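Can a machine put the groceries away yet? Your questions about home robots and shop-floor helpers

Is there a robot I can buy that does chores?
For floors and lawns, sure. For the rest of the house we'd say hold on to your money a while longer. Tidying fruit is the kind of job being worked on now, one banana and one yellow basket at a time.

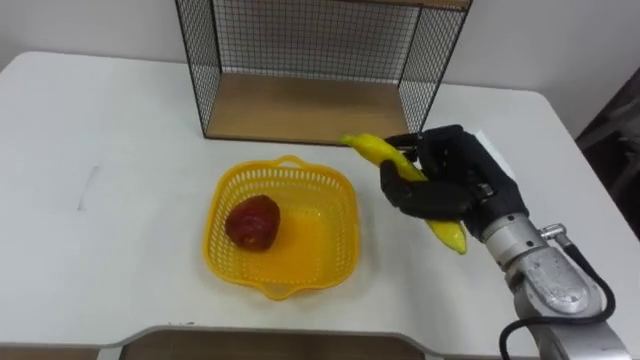 Picking up a single thing is the friendlier half of the problem, and plenty of hands can manage it. Knowing how hard to squeeze something ripe - that's where our readers' patience (and their peaches) would be tested.

Does it need legs?
Not for working at a desk or bench, in our opinion. Legs do help in homes with stairs, but they bring weight, cables and worry.

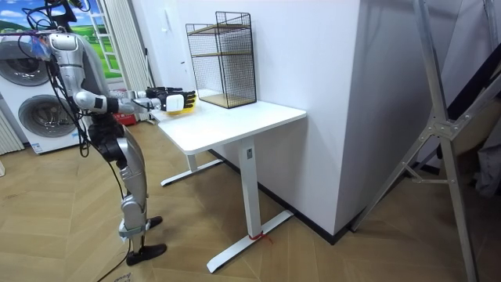 Preken Home Notes, No. 40

What about two hands?
We get this one a lot! A basket with a handle on each side is easy for you and me, but both arms have to agree about it.

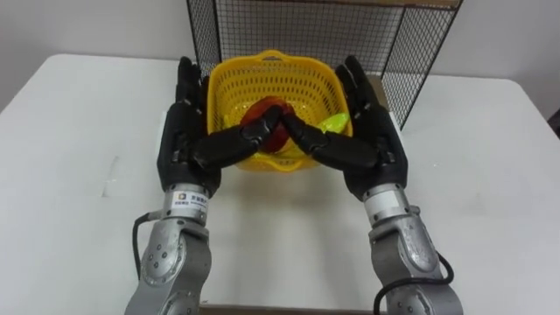
Small shops ask us the same thing about bins and totes, and our answer is the same too: try it on one dull, repeated job first, and keep a person close by.

Reader comments

Wernthorpe: I'd settle for one that folds towels.

Soriano: Lovely page, thank you. My knees vote for the legs, though.

Contact Preken | © Preken | Back to top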